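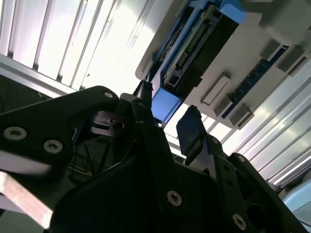 Taking Desktops Apart for a Second Run

April 11, 2023

The bench supervisor at Astard's repair shop in Skovby has been opening desktop computers for most of her working life, and she prefers to talk while doing it. We spoke over two visits, the first in February, when the school machines were coming in, and the second last week, when most of them had gone back out. She asked that her name be left out. "The shop is the subject," she said. "I'm just the one who answers the phone."

Astard takes in office and school computers that have been replaced, fixes what can be fixed, and sells or returns them. Last year 1,946 desktops came through the door, and 1,718 went out again as working computers. The rest were stripped for parts, and whatever was left went to a metal recycler.

She started there as a part-timer, sorting power cords. The shop was then a single room of 300 square feet behind a tire store, and everyone worked on folding tables. It now has a proper work floor, a storage room and a loading door that sticks in cold weather.

Her first step with any tower is to leave the screwdriver alone. "You pull the cord, you hold the power button in for a few seconds, and you look at the back," she said. "Half of what you need to know is on the back. If the ports are packed with lint, it lived on the floor. If one of them is bent, somebody moved a desk with the cables still in."

After that the computer goes on its side and the panel comes off. She wants it lying flat, with the open side up, for nearly everything that follows. "People try to work on them standing up, because that's how they stand at home. Then they drop a screw and it goes under the board. On its side, you drop a screw and you can usually see it."

The order of work is written on a card at each station. It has 13 steps, and she wrote most of them. Dust is first, then a look at the board, then cables, then drives. Memory comes later than new hires expect. Asked why, she said that a stick of memory is small, costs money, and tends to disappear if it comes out before there is a tray ready for it.

She does not like to see cables pulled in a hurry. Power leads and drive cables cross the middle of the case on many of these machines, and they lie over parts that people want to get to. Her rule is to free one end, move the cable aside, and leave the other end in place if possible.

"A data cable has a little connector on the drive, and on the older ones it's just plastic holding plastic," she said. "You pull at an angle and you've broken the drive. The cable costs nothing. The drive is the part you were trying to save."

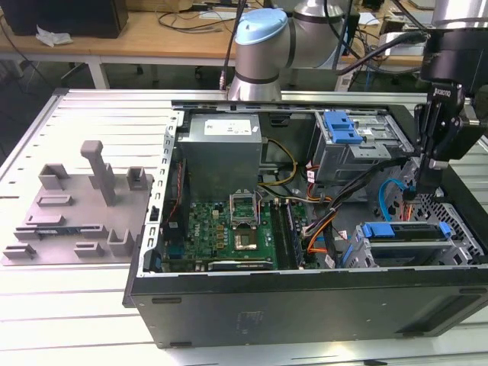 A desktop tower opened up on the bench. The blue latches hold the drives' bays in place, and the CPU socket is empty with its bracket raised.

The blue plastic is something she points out to every new hire. Several manufacturers color the parts that are meant to be moved by hand, and she thinks it is the most useful thing they ever did for repair work. "If it's blue, try your fingers first," she said. "I've seen somebody go at a drive latch with a flat screwdriver. You squeeze it, you lift it, and you're done. Now we have a box of broken latches and no one makes them anymore."

Drives are the one item the shop treats under strict rules. Each one gets a label when it leaves the case, and it is wiped or destroyed before anything else happens to it. The shop tracks this in Stondurell, an inventory program that she describes as ugly and dependable. A computer cannot be marked ready until its original drive has been accounted for.

"We had a customer, a law office, that wanted to watch," she said. "So they came and watched. They sat there for a whole afternoon. I told them they could bring lunch, and they did."

The processor is a different sort of problem. The square socket in the middle of the board is the part she worries about most, and she would like it to be open for as short a time as possible. On many boards the contacts are in the socket itself, as very thin springy pins, and a sleeve or a loose screw can bend them. Straightening them is possible. She has done it with a sewing needle and a magnifier, and she would not recommend it to anyone with plans for the evening.

"When the chip is out, nothing passes over that socket," she said. "Not your hand, not your coffee, not the screwdriver you're passing to the next person. Walk around."

Shops differ on whether to remove the processor at all. Some leave it in place and only clean off the old thermal paste. Astard takes it out if the model is worth swapping or if the machine has been running hot. The old paste is wiped away with alcohol and a lint-free cloth, a fresh dab goes on, and the cooler is screwed back down in a cross pattern, a few turns at a time.

Power supplies are replaced as whole units. The shop does not open them. She was firm on this point and came back to it twice. "It's a metal box with a label on it, and inside it can hold a charge after you've unplugged it. We test it from the outside. If it fails, it goes in the bin. I don't care how good you are with a soldering iron."

Expansion cards are a matter of taste. Most office machines come in with one that nobody asked for, and she keeps a drawer of them for customers who need a second monitor. The gold-colored edge connectors can be cleaned with a soft pencil eraser, a trick she learned early and still uses, although a younger technician in the shop insists on contact cleaner. Both methods are allowed. The card goes back in straight, pressed from the top with two thumbs, and the screw at the bracket is always put in. Machines that arrive with the bracket screw missing are common enough that there is a jar of spares at each end of the bench.

The furniture in the shop came up more than I expected. The folding tables are long gone. She now works on slatted aluminum, which does not sag under a row of towers and lets her clamp things down wherever she wants. The drawback is the gaps. Small screws find them, so screws go straight into a magnetic dish. She doesn't put the dish anywhere near a hard drive.

She also likes a holder for every loose part, and she is willing to have one printed if it can't be bought. "A part lying flat on the table is a part somebody is going to put a case on top of," she said. "If it has a place to stand, they leave it alone. It doesn't have to be pretty. Gray plastic is fine."

On cleaning, she is less strict than I had guessed. Compressed air is used with a finger held on the fan so it cannot spin. A soft brush takes care of the vents at the front, where the honeycomb pattern on some cases holds dust in every opening. She does not wash anything except the outer panels, and stickers on those are removed with warm air and a plastic scraper. "Asset tags are the worst. They're made so you can't get them off, and then somebody asks you to get them off."

The biggest single job of the past year was for Khunthong, a chain of learning centers that sent in its old desktops all at once, on pallets, without telling anyone which ones worked. The staff sorted them in the hallway. Some had their side panels taped on. A few had no drive in them, and one had a child's drawing folded inside the case, which was mailed back to the center it came from.

She said the job took longer than she had quoted, and that the shop made less on it than it should have. It also taught them to ask for photos before the truck is loaded. They have done so ever since, with mixed results. Customers tend to send a picture of the front.

I asked what she would tell someone who has an old tower at home and has never opened it. She said to go ahead, provided it is unplugged and the files on it are saved somewhere else. Take a phone picture before each cable comes off. Touch bare metal on the case before reaching in. Put the screws down in the order they came out, on a sheet of paper, and write next to them where they belong.

"More memory is the easy one," she said. "The slots are long, there's a clip at the end, and the stick only goes in one way. If you're leaning on it with your whole weight, it's backwards. Take it out and turn it around."

A new solid-state drive would be her second suggestion, and for most people it makes a bigger difference. Past those two jobs, she would bring the computer to a shop, hers or anyone's. Astard's counter in Skovby accepts desktops during business hours, with or without the side panel, and asks that monitors be left in the car until someone comes out with a cart.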